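Wornard 528 Folding Wardrobe Dehumidifier Refill - calcium chloride granules, bulk bag

Home > Damp and mould > Refills

Weight: 2,000 g bag
Stock code: WN-528
Sold by: Stusico
Last revised: 2018-04-24

What it is

A bag of white calcium chloride granules for people who already own one of those two-part damp traps, where the granules sit in a basket on top and the water collects in a tub underneath. You tip new granules in, empty the tub when it fills, and do it again. There is no scent in it. There was a lavender one for a while and we stopped ordering it. It made coats smell of lavender and damp.

We sell a fair amount of this stuff and we have mixed feelings about it, so please read on before you buy three bags.

What it does and doesn't do

Calcium chloride pulls water out of the air. It does it well in a small shut space: a wardrobe, the cupboard under the stairs, a caravan locker, a lidded storage box of winter clothes. It does it badly in a room. The maker's leaflet says a 600 g fill will "protect a bedroom". We tried one in a bedroom with the door opening and closing as doors do, and the wall behind the bed was as clammy at the end of the month as at the start. The tub had filled nicely, mind you, and that's what fools people. A full tub looks like success. All it tells you is that there was water in the air, and in a British bedroom in winter there is always more on its way.

If your problem is a room, you want an electric dehumidifier, or an open window, or somebody to look at the gutter. If your problem is one cupboard on an outside wall, then yes, this may well be worth the money.

It won't kill mould either. The packet has the word "mould" on it in large green letters, with the word "helps" in much smaller ones. Clean the mould off first, let the surface dry properly, then put a trap in.

Using it in storage boxes

This is the use we'd defend. Clothes, books or camping gear packed away in August will stay sweeter if the box starts dry and stays shut. Any rigid plastic box will do so long as it has a lid that fits. We don't think much of the special "anti-damp" boxes, which as far as we can tell are ordinary boxes with a sticker on.
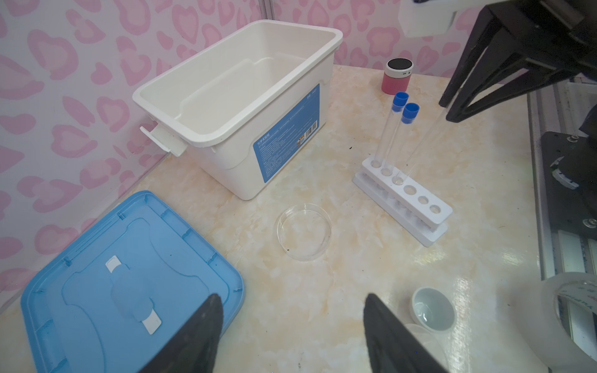

Open-topped white box with blue lid.

Put the granules in a small upright tub with holes in its own cover, stand that in a corner of the box, and pack round it so it can't tip. Don't put granules loose in the bottom and don't rely on a sock or a tea towel as a bag. They turn to liquid as they work, and the liquid is a strong brine that will stain leather, rust zips and leave a slimy mark on anything else. It doesn't dry out either. You have to wash it off.

How much to put in

Small lidded box: 180 g, checked after the first month.
Single wardrobe: 600 g.
Double wardrobe: two fills of 600 g, one at each end, at floor level.
Whole room: see above. Save your money.

The leaflet asks for more than this in every case. The leaflet was written by people who sell granules. So was this page, come to that, but we get the returns.

Wornard against the others

We've stocked three makes. Hartono granules are larger and slower, and they tend to set into one hard lump with a hollow underneath, so that the top looks unused when the bottom has long gone. Modik comes in sealed sachets, very tidy, and costs a good deal more for the same chemical. The sachets do make sense in a drawer or a suitcase, where you'd never want an open tub. Wornard is the plain one in the dull bag. We can't find any difference in how much water it takes up compared with Modik, weight for weight, and we did use proper kitchen scales and two matching cupboards.

The bag's claim of "up to 60 days" should be ignored. It might last far longer in a dry house. In a wet one it might be gone in a fortnight. Go by what's left in the basket.

What about silica gel?

Customers ask. Silica gel can be dried in a low oven and used again, which sounds thrifty until you've run the oven for a couple of hours to dry a bag that held a few spoonfuls of water. For camera cases and tool boxes it's still the better choice as it never turns to liquid. For wardrobes it holds too little. Rice is no use at all, whatever your brother-in-law did with his phone. 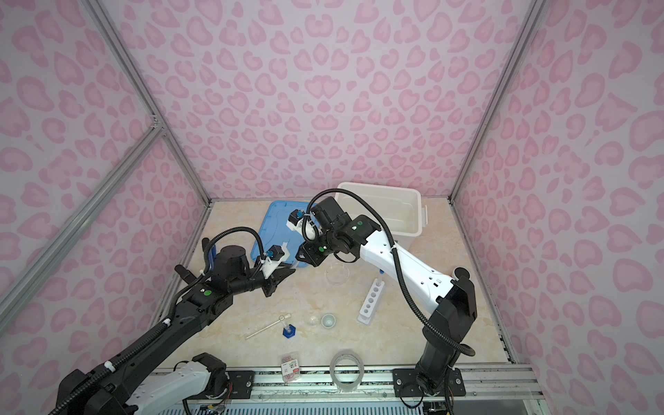 Sulastri Wattimena wrote to say we were too hard on the wardrobe fill. Hers is a built-in one on a north wall, she has used two tubs in it every winter, and the shoes at the back have stopped going green. She did add that she'd moved the wardrobe contents a hand's width off the wall in the same week, so she wouldn't swear to which had done it.

We'd put our money on the gap, but the tubs won't have hurt.

Retno Pelupessy had a different complaint. She bought the big bag, used a third, and found the rest had gone to soup by spring. Fair point. The bag has a press seal and the press seal is poor. Once it's open, fold the top over twice, clip it, and keep the whole thing in a lidded bucket or a screw-top jar. If you only have one cupboard to look after, buy the small bag even though it's dearer by weight.

Care and safety

Keep away from children and pets. The granules get hot when water is poured on them, so never try to "rinse" a half-used basket.
Wear washing-up gloves when you empty the tub. The liquid stings in a cut.
Pour it down the sink with plenty of cold water. Not on the garden - it will kill the grass and most of what's near it.
Don't stand a tub on bare metal, a wooden heirloom or a carpet you like. An old saucer will do.
Wipe spills twice, with clean water the second time.

Delivery and returns

Sent by ordinary post in a padded carton. Unopened bags can come back within the usual period. Opened bags can't, as they've begun taking up water the moment the seal goes. If yours arrives already lumpy, send us a photo with the batch number showing and we'll replace it.

Also in this section: spare baskets for two-part traps, Modik drawer sachets, dial hygrometers (buy one of these first).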